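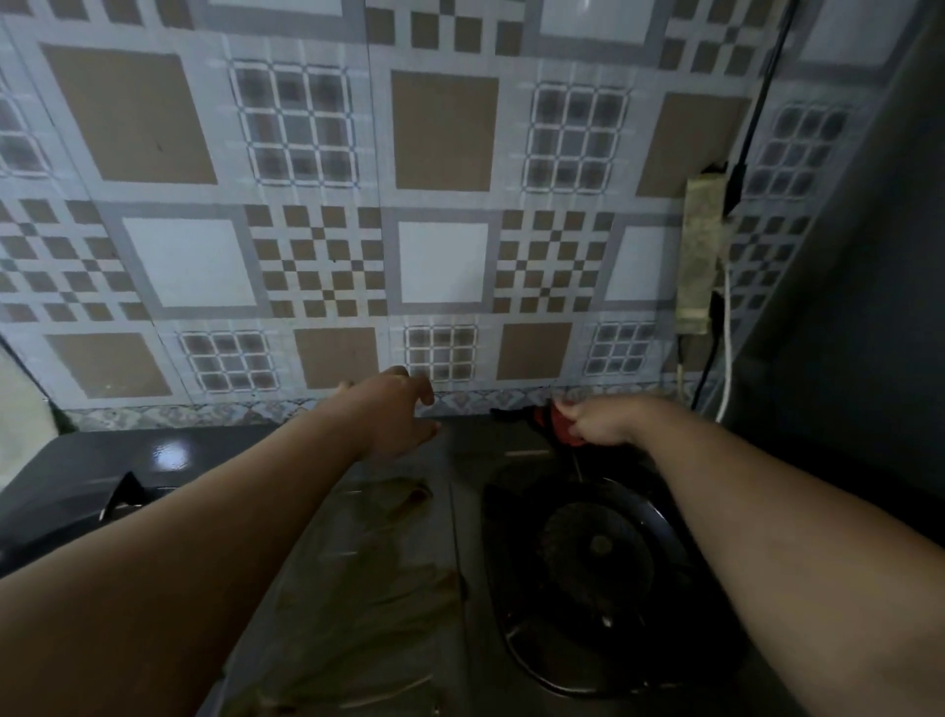

Session two is about hands, and more exactly about the half second in which a hand does something and you have to say what it was. New referees watch the ball. Everybody watches the ball, including both benches and the man who came to collect his daughter, so the ball is well covered. You are there for the arms. Look at the pair reaching over the dark stove: the right hand has a grip on something bright red, the left is open, fingers bent and spread, and holding nothing red at all. Left and right, open and closed, what is held and what isn't. If you can say that much about a player at the net, in that order and without being asked twice, you are ahead of most of the people who did my finals last March.

Gadley Recreational Volleyball
Referee Course, Level One
Handout for Session 2: Ball Handling and the Net
Instructor: Veronica Filip
2025-11-03

Before you come

Read sections 3 and 4 of the league rulebook. The Gadley book runs to 17 pages and you will be asked about it by players who have read none of them. Bring a whistle. The ones in the equipment box at Ferneck have been in other people's mouths since the league began.

1. The catch

A ball has to rebound. If it comes to rest in or on the hands, it is a catch, and the rally is over. In the upper divisions this is seldom argued. In Division D you will see sets that could be measured with a calendar.

What to look for:
- Does the ball change direction while it is still in contact with the hands?
- Do the hands travel down with the ball before they travel up?
- Did you have time to wonder? Time to wonder is evidence.

What not to look for: noise. A slap is loud and perfectly legal. Players believe firmly that a quiet contact is a clean one and a loud contact is a foul, and they will turn to you after every slap with their eyebrows up. Keep your face still.

2. The double

One player, two contacts in a row, no block involved. On a team's first contact our house rule lets the ball touch more than one part of the body, provided it all happens in a single action. On the second contact, the setter's, we call it.

Spin is a hint. A ball that leaves the setter's hands spinning was probably touched unevenly, but it may also have arrived spinning from a terrible pass. Call what the hands did. If you only saw the spin, you didn't see a double, and you should let it go and live with the remarks.

3. The net

Gadley plays the strict version: any contact with the net by a player in the act of playing the ball is a fault, top tape to bottom. Hair doesn't count. A ball driven into the net which pushes the net into a player doesn't count either. I have been shown a bruise as proof of this second one and was able to tell the player she had been right all along, two days late.

Reaching over:
- A blocker may reach across after the opponent's attack hit.
- A blocker may not reach across to interfere with a set.
- A hitter's hand may follow through over the net if contact was made on the hitter's own side.

For all three you need to be standing in line with the net. From anywhere else you are guessing, and the guess will favor whoever is tallest.

4. Whistle, then signal

Whistle first. Then point to the side that will serve. Then show the fault. The order matters to the scorekeeper, who only needs the point and would like it soon. Hold each signal for a full breath. Beginners tend to flick them out like someone shooing a wasp.

Do not explain unless the captain asks. When the captain asks, use one sentence from the rulebook. "Two contacts by the setter" is a complete answer. "Well, it sort of looked to me" is an invitation.

Drill for tonight

Pairs. One sets against the wall, one calls. Ten contacts, then swap. The caller says "good," "catch" or "double" out loud before the ball comes back down. Late calls count as wrong calls. After that we move to the net with the Drunthorpe squad, who have agreed to commit faults on purpose and may throw in a few by accident.

For discussion

Last season the league logged 765 protests and questions to referees, and some 70 percent of them concerned ball handling. Come with one call you have seen made on a court that you thought was wrong. Be prepared to say where the referee was standing, and where you were.

Session 3: rotation faults. Read section 6 and bring a pencil. Guo Court, same time, side entrance, because the front door sticks.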